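스태빈리(Stavinley) 생활문구사업부
매장 작업 자동화 검토 회의록

일시: 2021년 2월 2일 오후 2시
장소: 본사 2층 소회의실, 캄판(Khamphan)점 화상 연결
참석: 켓사라 림사쿨(매장운영, 회의 진행), 통차이 깨우마니(설비기술), 캄판점 점장, 캄판점 진열 담당, 반품창고 담당, 구매팀, 안전담당, 회계팀
결석: 인사팀(의견서로 대체)
기록: 매장운영팀

1. 지난 회의록 확인

지난 회의록 중 "공급사 시연을 긍정적으로 평가함"이라는 문장에 대해 캄판점 점장이 수정을 요청함. 본인은 "신기했다"고 말했지 긍정적으로 평가한 적이 없다고 함. 림사쿨도 같은 기억이라고 하여 "시연을 참관함"으로 고침. 다른 수정 없음.

미결 사항 두 건 확인.
- 반품창고 조명 교체: 완료. 다만 안쪽 선반 쪽은 여전히 어둡다는 의견이 있어 시설 쪽에 다시 문의하기로 함.
- 트러스틴(Trustine)에 요청한 원자료: 일부만 도착. 4번 안건에서 다룸.

2. 안건 배경

반품창고와 캄판점 뒷방에서 하는 소품 정리 작업을 양팔 로봇에 맡길 수 있는지가 이번 검토의 질문임. 대상 작업은 계산기, 클립, 필통, 테이프, 탁상시계 같은 물건을 작업대에서 집어 통에 담고, 통이 차면 옆으로 밀고, 걸이 바구니와 선반에 나누어 놓는 일. 공급사가 제안한 구성의 이름은 몰루티츠(Molutitz)이며 팔 두 대와 작업 칸, 손목 카메라, 제어용 컴퓨터로 되어 있음.

림사쿨이 회의를 시작하면서 범위를 다시 정함. "로봇이 언젠가 할 수 있느냐"는 이 회의에서 답할 수 없고, "올해 5월 재고 조사 전에 우리 창고에서 사람 손을 덜어 주느냐"만 보겠다고 함. 구매팀이 제안서 첫 쪽의 "집안일과 매장 일을 모두 맡는 손"이라는 문구를 읽자 점장이 집안일은 우리 업무가 아니니 빼고 보자고 함. 이의 없음.

반품창고 담당이 현재 작업 방식을 설명함. 반품 상자를 작업대에 쏟고, 고장 난 것과 멀쩡한 것을 나누고, 멀쩡한 것은 종류별로 통에 담아 매장으로 올림. 등록된 소품 품목은 1854종. 이 가운데 실제로 자주 돌아오는 것은 얼마 안 되지만 무엇이 돌아올지는 상자를 열어 봐야 안다고 함. 숙련된 직원은 계산기를 집으면서 동시에 전지 덮개가 있는지 엄지로 만져 보고, 버튼 하나를 눌러 화면이 켜지는지 봄. 담당자 표현으로는 "집는 건 일도 아니고, 집으면서 보는 게 일"임.

통차이 깨우마니는 이 말에 동의하면서, 공급사가 말하는 "정리"에는 보는 일이 거의 들어 있지 않다고 지적함. 제안서에서 정리란 물건의 위치가 바뀌는 것까지임. 작동 확인, 파손 판정, 구성품 확인은 전부 "향후 확장" 항목에 들어가 있음.

3. 작업 칸에서의 정리 작업

깨우마니가 작업 칸의 배치를 설명함. 골이 진 어두운 벽에 은색 알루미늄 프로파일로 테두리를 두른 칸이고, 바닥에는 잎과 꽃무늬가 있는 흰 매트가 깔려 있음. 팔 두 대는 앞쪽 레일 위에 서 있음. 다룬 물건은 계산기와 집게 클립 등 우리 품목과 비슷한 것들.

진열 담당이 첫 질문을 함. 매트 한가운데의 파란 집게 클립은 누가 언제 치우느냐는 것. 깨우마니는 클립이 그 작업의 목표에 들어 있었는지 자료로는 알 수 없다고 답함. 진열 담당은 사람이라면 계산기를 집으러 가는 길에 같이 쓸어 담을 물건이라고 함.

왼쪽 그리퍼는 납작하게 누운 하늘색 계산기 옆에 있고, 오른쪽 그리퍼는 베이지색 통 안에 기울어진 하늘색 계산기를 잡고 있음. 같은 통에 검은 공학용 계산기도 있음. 반품창고 담당은 색과 종류가 다른 계산기를 한 통에 두는 것은 우리 기준으로는 분류가 아니라고 함. 구매팀은 분류를 시킨 것인지 담기만 시킨 것인지 모르니 이 점만으로 깎을 수는 없다고 함. 둘 다 기록해 두기로 함.

누운 계산기에 관해 논의가 길어짐. 깨우마니 설명에 따르면 납작한 물건은 손가락이 밑으로 들어갈 틈이 없어서 양옆을 잡아야 하고, 그러려면 그리퍼가 벌어지는 폭보다 물건이 좁은 방향을 찾아야 함. 사람은 손톱으로 모서리를 들거나 작업대 끝으로 밀어서 잡음. 점장은 매장에서 파는 탁상용 계산기는 대부분 큰 쪽이라 폭부터 확인해야 한다고 함. 제안서에는 잡을 수 있는 최대 폭이 나와 있으나 그 폭에서 몇 번 성공했는지는 없음.

안전담당은 바닥 매트를 문제로 봄. 우리 작업대에는 무늬 매트가 없고 회색 고무판이며, 긁힌 자국과 테이프 자국이 있음. 배경이 바뀌면 인식이 어떻게 되는지 물었으나 자료에 답이 없음. 깨우마니는 무늬가 있는 바닥이 오히려 어려운 조건일 수도 있으니 한쪽으로만 해석하지 말자고 함. 진행자가 "모름"으로 적으라고 하여 그렇게 적음.
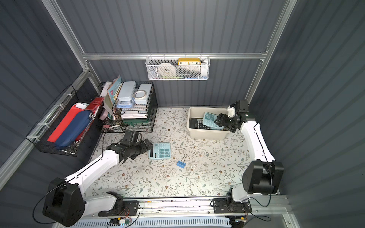 4. 공급사 제출 자료 검토

트러스틴이 보낸 요약본에는 소품 담기 194회 시도 기록이 있음. 회계팀이 표를 화면에 띄우고 항목별로 읽음. 쟁점은 다음과 같음.

가. 성공의 뜻
요약본의 성공은 "물건이 통의 테두리 안쪽에 있음"임. 세워졌는지 엎어졌는지, 다른 물건을 눌렀는지는 따지지 않음. 반품창고 담당은 계산기가 화면을 아래로 하고 떨어졌다면 자기 기준에서는 다시 할 일이 하나 생긴 것이라고 함. 점장은 매장 기준을 그대로 들이대면 사람도 떨어진다고 반론함. 반품창고 담당은 사람이 떨어지면 본인이 다시 집는다고 답함.

나. 도움 횟수
운용자가 팔을 멈추고 물건을 다시 놓아 준 경우가 따로 표시되어 있지 않음. 지난달 시연 때 공급사 직원이 칸 안으로 손을 넣어 필통을 돌려놓는 것을 점장과 림사쿨이 함께 봄. 그때 그 시도가 어떻게 기록되었는지 질의하기로 함.

다. 속도
요약본의 영상은 배속 표시가 있는 것과 없는 것이 섞여 있음. 깨우마니가 배속 없는 원본을 요청했고 하나만 도착함. 그 영상에서 팔은 물건에 다가갈 때보다 잡기 직전에 훨씬 오래 걸림. 림사쿨은 느린 것 자체는 괜찮다고 함. 밤에 혼자 돌아간다면 느려도 되지만, 사람이 옆에 붙어 있어야 한다면 느린 만큼 그 사람의 시간이 든다고 함.

라. 실패의 종류
요약본에는 실패가 한 칸으로 묶여 있음. 놓침, 헛집음, 밀어냄, 멈춤을 나누어 달라고 다시 요청하기로 함. 놓쳐서 칸 밖으로 떨어뜨린 것과 그냥 멈춰 선 것은 우리에게 비용이 전혀 다름.

마. 물건을 누가 골랐는가
시험에 쓰인 물건은 공급사가 골랐음. 반품창고 담당이 자기 쪽에서 한 상자를 골라 보내겠다고 제안함. 고장 난 것, 끈끈이가 묻은 것, 고무줄로 묶인 것을 그대로 넣겠다고 함. 구매팀은 첫 상자부터 그렇게 보내면 시험이 아니라 골탕이라고 했고, 담당자는 월요일에 들어온 상자를 열지 않고 그대로 보내면 공평하지 않으냐고 되물음. 열지 않은 상자를 보내는 것으로 합의.

5. 통과 받침, 물건끼리 겹칠 때

깨우마니가 손목 쪽에서 본 작업에 관해 보고함. 칸 전체를 보면 물건이 띄엄띄엄 놓인 것 같아도 그리퍼 가까이에서는 사정이 다르다는 것이 요지.

하늘색 계산기가 모로 기울어 통 왼쪽 밑에 일부 끼어 있고, 그 아래와 앞으로 검은 계산기가 있으며, 검은 계산기와 그리퍼 손가락 사이에는 연분홍 계산기가 일부 가려진 채로 있음. 이 상태에서 어느 것부터 집어야 하는지가 논의의 중심이었음.

반품창고 담당: 통부터 들겠다고 함. 통을 살짝 들면 계산기가 풀리고, 나머지는 손바닥으로 모을 수 있음.
진열 담당: 연분홍부터 빼겠다고 함. 통을 건드리면 안에 담아 둔 것이 있을 때 쏠림.
점장: 둘 다 한 손으로 잡고 한 손으로 빼면 되는 일이라고 함.

깨우마니는 사람 셋이 서로 다른 순서를 댔다는 점을 적어 달라고 함. 정답이 하나가 아닌 일이고, 팔이 두 대인 장비를 사는 이유가 바로 이런 경우라는 것. 그런데 보내온 자료에는 한 팔이 통을 잡아 주고 다른 팔이 빼내는 동작이 들어 있지 않음. 두 팔이 각자 다른 물건 앞에 가 있는 장면이 대부분임. 림사쿨은 그렇다면 지금 우리가 보고 있는 것은 양팔 로봇이 아니라 한 팔 로봇 두 대 값이라고 정리함. 깨우마니는 자료에 없다는 것과 못한다는 것은 다르다고 단서를 달았고, 림사쿨이 받아들임.

통 앞쪽 테두리 바로 아래의 하늘색 플라스틱 물건에 대해서도 말이 나옴. 나사 구멍과 작은 홈이 있고 윗면이 평평함. 구매팀은 주방 저울 받침으로 보인다고 했고 진열 담당도 그렇게 봄. 확정하지 않음. 다만 저울이라면 물건을 "담는 통"과 "저울의 일부"를 장비가 구별하는지가 문제가 됨. 우리 반품에도 저울이 있고, 윗그릇이 따로 노는 제품은 그릇만 다른 통에 들어가 짝을 잃는 일이 사람이 할 때도 잦음. 반품창고 담당은 짝 잃은 그릇만 모아 둔 선반이 따로 있다고 함.

투명한 플라스틱도 언급됨. 오른쪽에 투명한 용기 또는 뚜껑이 있는데, 테두리에 빛이 강하게 비침. 깨우마니는 투명한 것과 번쩍이는 것은 깊이를 재는 카메라가 자주 틀리는 대상이라고 설명함. 점장은 매장 수납용품 절반이 투명이라고 함. 시험 상자와 별도로 투명 용기 몇 개를 지정해 시험하기로 함.

안전담당이 그리퍼 손가락 끝의 재질을 물음. 천 같기도 하고 고무 같기도 하다는 정도 외에 자료에 없음. 닳는 부품이면 교체 주기와 가격을 받아야 한다고 하여 질의 목록에 추가.
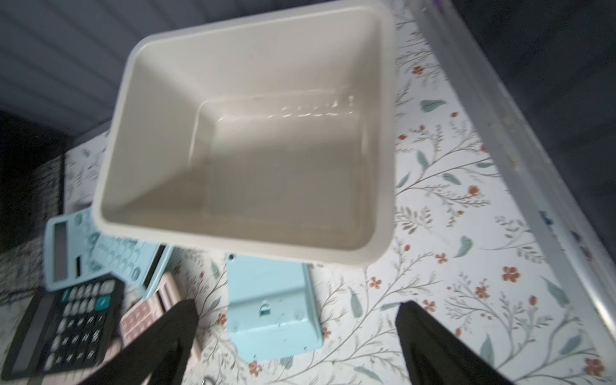 읽는 시간 13분

6. 캄판점 현장 의견

점장이 직원들에게 들은 이야기를 전달함. 반대가 심할 줄 알았는데 대부분 관심이 없었다고 함. 몇 년 전 들여온 바닥 청소기가 진열대 다리에 걸려 서 있던 기억이 있어서, 이번에도 결국 누가 가서 꺼내 주는 기계가 하나 더 생기는 것으로 이해하고 있음. 그 청소기는 지금 뒷문 옆에서 문받침으로 쓰이고 있음. 회계팀이 자산 대장에 아직 남아 있는지 확인하겠다고 함.

진열 담당의 의견은 조금 달랐음. 통에 담는 일보다 걸이 바구니에 다시 꽂는 일이 손목에 부담이 큼. 특히 철망 바구니 깊은 쪽에 필통이나 서류철을 세워 넣는 동작을 하루 종일 하면 저녁에 손이 저림. 장비가 이 동작을 해 준다면 느려도 쓰겠다고 함. 깨우마니에게 가능성을 물었더니, 철망 안에 넣는 것은 열린 통에 떨어뜨리는 것보다 어렵고, 부드러운 천 필통은 잡는 순간 모양이 변하므로 더 어렵다고 답함. 현재 자료에는 이 작업의 결과가 없음.

인사팀 의견서 요지: 장비가 들어오더라도 올해 안에 인원 배치를 바꾸지 않을 것. 장비를 지켜보는 시간을 "남는 시간"으로 계산하지 말 것. 지켜보는 사람의 업무를 직무표에 새로 적을 것. 림사쿨이 세 항목 모두 채택한다고 함.

7. 비용에 관한 논의

회계팀이 공급사의 절감표를 설명함. 절감표는 장비가 작업 시간의 100퍼센트를 가동한다고 놓고 계산되어 있음. 회계팀은 회사에 그렇게 도는 것은 복도 시계밖에 없다고 함. 가동률을 낮추어 다시 계산하려 했으나 넣을 숫자가 없어서 하지 않음. 근거 없는 숫자를 넣으면 그 숫자가 다음 회의에서 사실처럼 돌아다닌다는 이유였고, 진행자도 같은 의견.

빠진 항목으로 지적된 것:
- 작업 칸 설치 공간. 반품창고에서 칸을 놓을 자리는 지금 상자를 쌓는 자리임.
- 물건을 작업대 위에 펼쳐 주는 사람의 시간.
- 담긴 통을 치우고 새 통을 놓는 사람의 시간.
- 품목이 바뀔 때 다시 가르치는 비용. 신학기 물건은 매년 바뀜.
- 멈췄을 때 부를 사람. 공급사 지원 시간은 평일 낮인데 제안의 장점은 야간 운전임.

구매팀은 임대 조건이 나쁘지 않으니 짧게 빌려 보자는 의견을 냄. 깨우마니는 빌리는 것에 찬성하지만 순서가 바뀌었다고 함. 무엇을 재고 언제 그만둘지를 먼저 적어 두지 않으면, 기간이 끝났을 때 "조금만 더 하면 될 것 같다"는 말로 연장하게 된다는 것. 본인이 예전 직장의 포장 라인에서 그렇게 세 번 연장했다고 함.

8. 비교 대상에 관한 토론

점장이 사람과 비교하는 것이 맞느냐고 물음. 칸막이 서랍과 라벨 프린터만 새로 사도 정리가 빨라질 수 있는데, 그것과는 비교해 본 적이 없음. 반품창고 담당은 쏟는 작업대 가장자리에 턱만 달아 줘도 물건이 덜 떨어진다고 함. 2년째 요청 중이라고 덧붙임. 림사쿨이 요청서를 다시 보내 달라고 했고, 담당자가 회의 중에 전송함.

깨우마니는 시험을 하게 되면 세 가지를 나란히 두자고 제안함. 지금 방식, 작업대와 서랍을 고친 방식, 장비를 쓴 방식. 같은 날 들어온 상자를 나누어 돌리고, 결과는 "매장에 그대로 올릴 수 있는 통"의 기준으로 판정. 판정은 설비기술이나 공급사가 아니라 진열 담당이 함. 진열 담당이 판정 시간은 근무 시간에 넣어 달라고 하여 그렇게 하기로 함.

구매팀이 너무 부정적으로 흐른다고 우려를 표함. 팔이 계산기를 잡는 것만 해도 몇 년 전에는 보기 어려웠다고 함. 림사쿨은 기술이 나아진 것은 인정하지만 우리가 사는 것은 나아지는 속도가 아니고 이번 봄의 창고 작업이라고 답함. 점장은 두 사람 말이 다 맞는데 자기는 5월에 통이 비어 있기만 하면 된다고 함.

9. 결정 사항

가. 몰루티츠 구매 건은 상정하지 않음.
나. 단기 임대는 아래 자료가 모두 도착한 뒤 다시 논의함.
다. 반품창고 작업대 턱과 칸막이 서랍은 임대 논의와 관계없이 바로 진행함.
라. 열지 않은 반품 상자 하나를 트러스틴에 보내고, 배속과 편집이 없는 작업 영상을 받음.
마. 내부 문서에서 "자동 정리"라는 말을 쓰지 않고 "통에 담기"로 적음. 깨우마니 발의, 구매팀만 유보.

10. 공급사 질의 목록

- 194회 가운데 사람이 개입한 시도는 어느 것이며 어떻게 기록했는가
- 실패를 종류별로 나눈 표
- 납작하게 누운 물건만 모은 결과
- 물건이 겹치거나 통 밑에 끼었을 때의 결과
- 한 팔이 잡아 주고 다른 팔이 집는 동작의 유무
- 투명 용기가 옆에 있을 때와 없을 때의 차이
- 무늬 없는 회색 바닥에서의 결과
- 집게 클립처럼 작은 물건의 결과
- 철망 바구니에 넣기, 부드러운 필통 다루기
- 그리퍼 손가락 교체 주기와 단가
- 야간에 멈췄을 때의 절차
- 작동 확인과 파손 판정의 현재 상태. "향후"라고만 답하지 말 것

11. 담당

상자 발송: 반품창고 담당
질의서 작성과 회신 독촉: 통차이 깨우마니
작업대 턱, 서랍 견적: 구매팀
바닥 청소기 자산 대장 확인: 회계팀
판정 기준표 초안: 캄판점 진열 담당, 켓사라 림사쿨
칸 안으로 손을 넣을 때의 정지 절차 확인: 안전담당

12. 기타

캄판점 화상 연결이 두 번 끊김. 5번 안건 중 진열 담당의 발언 일부는 나중에 전화로 확인하여 적음.
소회의실 난방이 꺼지지 않아 창문을 열고 진행함. 시설 쪽에 접수함.
다음 회의 날짜는 공급사 회신을 받은 뒤 림사쿨이 공지함.

오후 4시 10분 산회.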